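I have been trying to work out when a vegetable became "local". The farm shop outside Edham has the word painted over the door, on the bags and on the loyalty card, and when I asked how far away the carrots had been grown I was told it depended what I meant by far. I meant miles.

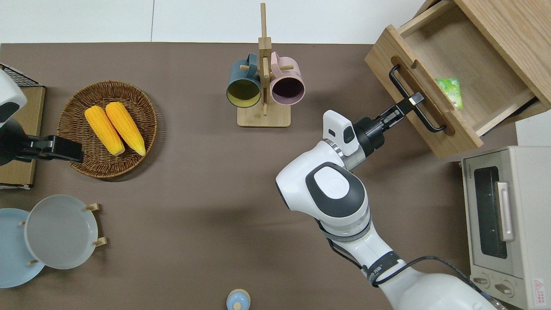
Local has no fixed meaning that I can find, so a shop can stretch it as it pleases. At Edham it reaches 42 miles for the potatoes and 136 for the apples, going by the small print on the crates, and for the honey it seems to mean the jar. What does most of the persuading is the presentation. Put two corn cobs in a round wicker basket, as here, and most of us will assume a field close by, though wicker says nothing whatever about where corn has been. I fall for it as often as anyone. I once paid extra for onions on the strength of some string.

The usual defence is that it all keeps money in the area. Perhaps it does. Trullum, the company that owns the Edham shop and a good many others, sends round a leaflet saying it supports 2000 growers. It doesn't say where they are, or what support involves. 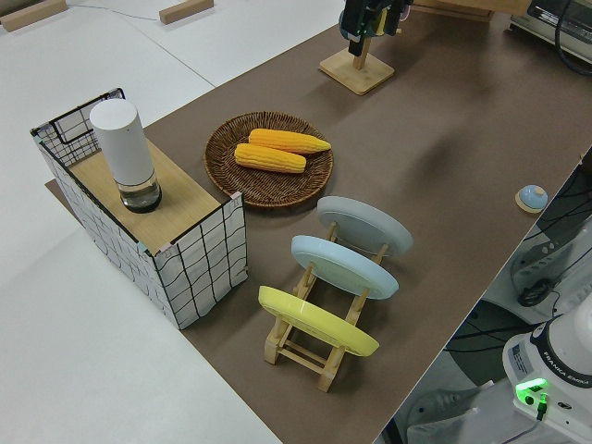

I'd be less grumpy if the prices made sense. The market stall at Koubek Lane sells much the same greens for much less, out of plastic trays, and the man there will tell you straight off which ones came in on a lorry overnight. I trust him more for it. He has never used the word local in my hearing.

My neighbours think I'm being mean about people who are trying to do a good thing. Some of them surely are. But a label that costs nothing to print and can't be checked is going to be used by everybody, the good growers included, and they gain least from it.

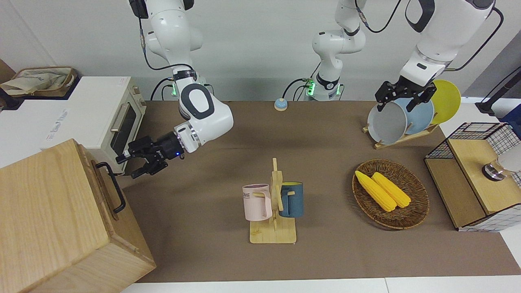 So put the name of the farm on the crate, and the distance next to the price. If the beans are from Skolluvska, say Skolluvska. I might well buy them.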